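# Cell drops the CPU pick after a gripper swap - what to check first?

**tindall_b**

We run a small strip-down cell at Catthorpe that takes desktop towers apart for parts. Arm over a slatted aluminium bed, tower on its side, memory out first, then the processor. I changed the gripper after the old one wore out and now the arm goes in a touch off centre on the socket. Memory pulls are fine. Same program, same holders on the fixture plate.

I re-entered the tool offset from the drawing. Is that enough, or do I have to teach the whole thing again?

**osvaldo_s**

Don't teach anything again yet. The drawing offset gets you close, but every gripper sits slightly differently on the flange. My order on the Zidero cell:

1. Take the tower off the bed. Wipe the slats and the underside of the fixture plate, then bolt the plate back down. Grit under one corner will put you out.

2. Check the cables on the arm. They need enough slack to let the wrist turn fully without pulling. Ours loop off towards the back and I tie them only at the base end.

3. Put a stripped tower back on the bed with the socket empty and lower the arm into the case at slow speed. Stop well above the board and look at it from two sides. You want room between the fingers and the power supply before you go any lower.
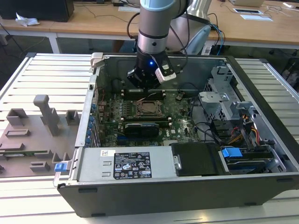
4. Touch off on a fixed point on the plate from several wrist angles and let the controller work out the tool centre. Save it under a new tool number. Keep the old one.

5. Run the pick at 5 per cent with your hand on the stop.

If step 4 gives you the same numbers as the drawing, then I'm wrong and it's something else.

**m_pruvost**

I disagree with the order. She says the memory pulls are fine. If the tool offset was out, they would be out as well. I would look at the wrist camera before touching the tool centre. When you change a gripper you nearly always knock the camera bracket.

**osvaldo_s**

Memory slots are long and forgiving in one direction. You can be out along the slot and never notice. The socket isn't like that.

**m_pruvost**

Fair, along the slot. Across it you would notice. I still say camera, it takes a few minutes. Check the light at the same time. The retention frame is polished and it throws the overhead lamp straight back. On ours the edge finder kept locking on to the shine and I lost most of November to it.

Park over the socket with the processor in place and save a picture. The whole metal frame should be in view, all four corner screws, with the fingertips at the bottom. If the board next to the socket goes white, turn the lamp down or move it before you change any numbers.
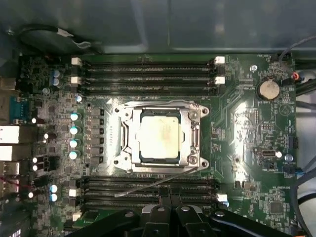
Then set the exposure by hand and lock it. Auto exposure drifts every time a different case goes on the bed. We went from 80 to 215 on the gain before anyone spotted it.

**tuan_vi**

Both of you could be right. Does the program find the socket with the camera, or go to a taught point? If it's taught, the camera doesn't come into it at all.

**tindall_b**

Camera for the socket, taught points for the memory. I should have said that at the start, sorry.

**tuan_vi**

Then Marcelle's check first. Taught points still working tells you the tool centre is near enough for memory, no more than that. Do the camera, then do Osvaldo's step 4 anyway.

**tindall_b**

Did the camera this morning. The bracket had turned slightly, one screw was barely holding. Straightened it, thread lock on both, and ran the camera-to-gripper calibration again. Better but still not dead centre. Then did the touch-off and got a small difference in one direction against the drawing. With both changed it picks cleanly at 5 per cent. Full speed tomorrow.

**osvaldo_s**

So both. Write the new offset on a label on the gripper itself. How often do you change fingers?

**tindall_b**

Every 2,000 picks, or sooner if the pads look shiny. The pads are from Lo Presti.

**m_pruvost**

Same interval as us. Put the bracket screws on that same job sheet and mark the heads with paint pen, then you can see at a glance if one has moved.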